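Plerkitz Textured Ceiling Coating, Pale

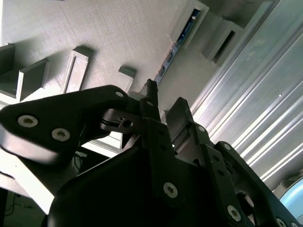 Pale textured surface overhead, viewed from below.

Item no. 1147
Sold by Lyimo Building Supply
Page last updated 12/08/2025

Product overview

Plerkitz Textured Ceiling Coating is a ready-mixed, water-based coating for interior ceilings. It goes on with a roller and dries to a flat, lightly textured finish. It is used on new drywall, on old plaster, and over ceilings that have been patched and need one even surface from wall to wall.

The coating is thicker than ordinary ceiling paint. It hides hairline cracks, tape joints and small dents. It will not hide sagging board, loose plaster or water stains. Fix those first and see the notes on primer further down.

There are no fibers or polystyrene beads in the mix. The texture comes from the thickness of the coating and the nap of the roller, so the look can be changed a good deal by changing the roller sleeve. A short nap gives a fine, close pattern. A long nap leaves higher points and a rougher look.

Where to use it

Living rooms, bedrooms, hallways, offices, classrooms, stock rooms and workshops. It can be used in a kitchen or laundry room that has a working exhaust fan. Do not use it in a shower, a steam room, an unheated garage or any outdoor location, including a covered porch.

It can be used on walls, but most people find it hard to keep clean at hand height. For walls we suggest Godent Wall Texture, which dries harder and can be washed.

Specifications

Color: Pale (off-white). Can be painted over.
Finish: Flat
Base: Water
Container: 13 quart pail with lid and handle
Application: Roller, with a brush for edges
Coats: One over primed drywall, two over dark or uneven color
Drying time between coats: 8 hours
Minimum room temperature: 55 °F
Storage: Keep from freezing. Unopened pails keep for 15 months.
Cleanup: Soap and warm water while wet

Drying times are for a heated room with normal humidity. A cold or damp room takes longer. The coating turns lighter as it dries, so patches of two different shades usually mean it is not ready for the next coat.

What you will need

A heavy-duty roller frame and an extension pole. The coating is heavy and will bend a light frame.
Gillik textured sleeve, medium or coarse. Standard foam sleeves pull apart.
A two-inch angled brush for corners and around light fixtures.
A deep tray or a bucket with a roller grid.
Drop cloths, masking tape, safety glasses and a hat.

Preparing the ceiling

Turn off the power to any light fixture you plan to take down or work close to. Move furniture out or into the middle of the room and cover it.

Scrape off anything loose. Wash greasy areas with dish soap and water, rinse, and let the ceiling dry fully. Fill holes and wide cracks with joint compound and sand the repairs flush. Sanding does not need to be perfect, but a ridge you can feel with your palm will show through.

Prime bare drywall, bare plaster and all repairs. Water stains, smoke stains and marker need a stain-blocking primer or they will come through the coating.

If your home has an older textured ceiling, do not scrape or sand it until it has been tested for asbestos. Many ceilings put up before the 1980s contain it. Ask a licensed inspector.

Applying

Stir the pail by hand from the bottom up. A drill mixer puts air into the coating and leaves pinholes. Do not thin it.

Brush a strip along one wall and into the corners, then start rolling before the strip dries. Work in sections the width of two or three roller passes. Load the sleeve fully and roll in one direction to lay the coating on, then make a light pass in the other direction to set the texture. Lift the roller off gently at the end of each pass.

Do the whole ceiling in one session. Stopping halfway leaves a line that is hard to blend in the next day. In a large room it helps to have one person brushing edges and another rolling.

Take the masking tape off while the coating is still soft. If it has dried, run a utility knife along the edge of the tape first.

Care and touch-up

Dust with a dry microfiber duster or the brush attachment on a vacuum. Light marks can be dabbed with a damp sponge. Rubbing will flatten the texture and leave a shiny spot.

For touch-ups, dab the coating on with a scrap of the same sleeve you used for the job. Keep a small jar from the original pail, labeled with the room and the sleeve type. New coating next to an older ceiling may look brighter for a while.

To change the color, roll on any flat interior latex paint. Wait a full week after the last coat.

Common questions

Can I spray it?
Yes, with a hopper gun made for drywall texture. Airless paint sprayers clog. The pattern will be rougher than a rolled finish.

Will it go over gloss paint?
Sand the gloss dull and prime it. Without primer it can peel in sheets.

How do I remove it?
Dampen a small area with warm water, wait a few minutes and scrape with a wide knife. If it has been painted over, score it lightly first. Covering it with new quarter-inch drywall is often less work.

Does it reduce noise?
Not enough to notice. See our acoustic tile page.

Ordering and returns

Pails are kept in stock at the Lyimo warehouse and can be picked up or delivered. They are not shipped in January to areas with freezing weather. Unopened pails can be returned with a receipt. Opened pails cannot.

Sample boards in all three nap lengths are at the paint counter. Ask for Nusrat Minhas or Anselmo Herrero. For contractor pricing and orders by the pallet, contact Wafula Minja in trade sales.

Related items

Godent Wall Texture
Godent Stain-Blocking Primer
Gillik Textured Sleeve, medium
Gillik Textured Sleeve, coarse
Plerkitz Ceiling Patch, tub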